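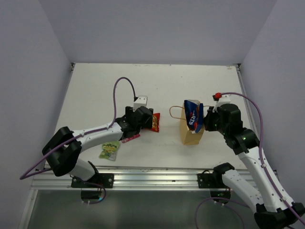 The Clisetti 439 is a bench-top scoring board for card bases, envelopes, box blanks and bag toppers. It takes its name from the length of the working face, which measures 439 mm along the ruled edge and accepts sheets up to that size in one pass. The face is grooved at 2 mm intervals across its full width, with every fifth groove numbered. Card makers will use the board mainly for single and double folds, but it also handles party and market packaging. A brown paper bag and four snack packs in dark blue, red, pink and green make a typical small gift, and the board will score the folded topper that closes a bag of that kind, along with a sleeve for each pack if the colours are to be covered. Sleeves are cut from ordinary cardstock and scored twice at each side to allow for thickness.

Construction

The base is a single moulded piece with a raised fence on the left and top edges. The fence is fixed and is not user-adjustable. It stands high enough to stop heavy cardstock riding up when the stylus is drawn toward the user. Grooves are rounded at the bottom, so the tool compresses the fibres without cutting them. A shallow tray at the back holds the stylus and bone folder. Six rubber feet are fitted underneath. They grip best on a clean, hard surface and will mark unsealed timber if the board is left standing on it for long periods.

The ruled edge is moulded in, not printed. It will not wear off with alcohol cleaning.

Guides

Two drop-in guides are supplied. The envelope guide seats in the top left corner and turns the sheet through 45 degrees. The gusset guide seats against the left fence and offsets the sheet by 38 mm, which is the side depth used on all of the Clisetti bag and box templates. Either guide can be lifted out with a fingernail at the notched corner. Do not use both together, as they overlap at the fence.

Older boards in the Pasix range used a narrower guide slot. Pasix guides will sit in the 439 but have side play of a millimetre or so, enough to put a gusset visibly out of square by the second fold. We do not recommend mixing them.

Scoring heavy stock

Scores should be made with the grain wherever the design allows. To find the grain, bend the sheet lightly in each direction without creasing it. It will give more easily one way, and a fold parallel to that bend will be the cleaner one. Stock made with a coated face should be scored with the coated side up and folded away from the groove, so that the raised ridge ends up on the inside.

Use the large stylus tip for anything over 250 gsm. Draw it along the groove two or three times with light pressure. A single heavy pass tends to break the surface, particularly on dark cardstock with a white core, and the break will show as a pale line once the fold is burnished.

Stamped panels should be fully dry before scoring. Pigment inks on coated paper are the usual problem, because the edge of the hand rests on the sheet during the stroke. Embossed images are best kept 2 mm or more clear of the fold line. If an image has to cross a fold, score first and stamp second.

Specifications

Working length: 439 mm
Groove spacing: 2 mm
Gusset guide offset: 38 mm
Fixed fences: left and top
Stylus: double-ended, large and small tips
Templates supplied: 27, on reusable card
Colour: pale grey, dark grey numbering
Storage: flat or on edge, away from heaters and direct sun

In the box

Scoring board
Envelope guide
Gusset guide
Double-ended stylus
Bone folder
Template set
Printed fold chart

Templates

The template set was drawn by Yuzuki Iwasaki and covers card bases, gatefolds, slimline sleeves, pillow boxes, lidded boxes and bag toppers. Each template carries its cut size, its score positions and an arrow for grain direction. The five largest box templates were revised in August by Osamu Okabe, who moved the glue tab from the short side to the long side. Sets with the revised tab have a small R beside the template number. Both versions fold to the same finished size and can be used with the same lids.

Replacement sets are sold separately, and single templates can be ordered by number through the spare parts form.

Care

Wipe with a damp cloth. Dried adhesive can be lifted from the grooves with a wooden toothpick; metal picks will scratch the groove walls and the scratches will transfer to soft paper. Do not use acetone.

Compatibility

The board fits the Zustumano craft trolley on the middle and lower shelves. It does not fit the top shelf, where the rim is too narrow. The Rweyemamu 12-inch trimmer can be placed against the right-hand side of the board and sits at the same height, so long sheets can be passed across without lifting - handy when cutting and scoring a run of identical blanks.

Orders and spares

Orders placed before noon on Wednesday go out with that week's dispatch. Guides, feet and styluses are held as spares. For bulk orders from schools and craft groups, contact Peninah Were in the sales office and state whether additional template sets are needed, as these are packed separately from the boards.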